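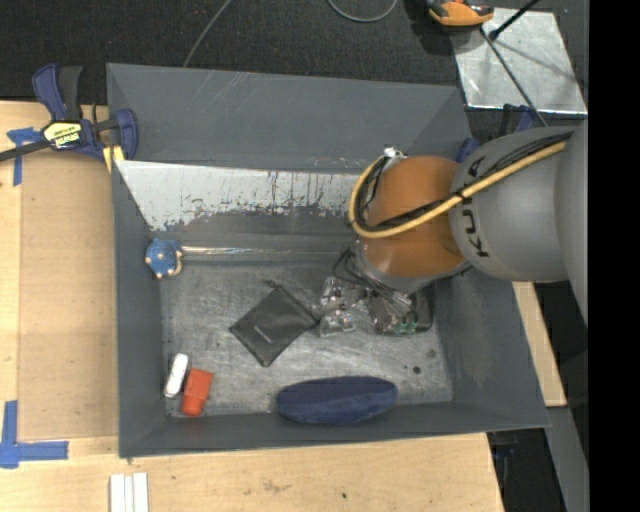 The hardest month is February, according to the night baker at Saavedra, when the flour comes in cold and the dough takes most of the shift to wake up. The bakery's owner doesn't argue. She has been buying flour from the same mill in Rimden for eight years, and she keeps a thermometer in every sack she opens.

"People ask me for a recipe," she says. "I can give them one, but it won't tell them what to do when the water out of the tap is as cold as it is in winter. You warm the water. You start the levain earlier. Mostly you wait."

We are talking at the back of the shop a little after 4 in the morning. Two racks of rye are already out. The bakery makes 417 loaves on an ordinary day and 900 the day before a holiday, all from the same deck oven, which she bought used from a hotel in Wunemmont.

"It has a hot corner, back left," she says. "We turn everything halfway through. I could get it fixed, but by now my hands know it."

She did not plan on bread. She kept the books for a lumber yard in Sudon and baked on her days off, first for neighbors and then for a diner that wanted sandwich loaves. The diner closed. The neighbors kept ordering.

"I had the oven in my garage by then – a smaller one – and the power company called to ask what I was running in there."

The shop sells four kinds of bread and one kind of roll. Customers ask for more, usually croissants. She tried them for one summer and stopped. The kitchen gets too warm, she says, and the butter was costing her more than the rent on the parking spaces.

Prices went up last fall for the first time in a while. The rye is the one she worried over. "Some of the people who buy it have bought it every week since we opened. I wrote the new price on the board and went in the back. They came in and bought it."

The night baker wants to try a loaf with cooked barley in it. She has said yes, as long as it fits in the same pans. The first batch is set for next week, after the rye comes out.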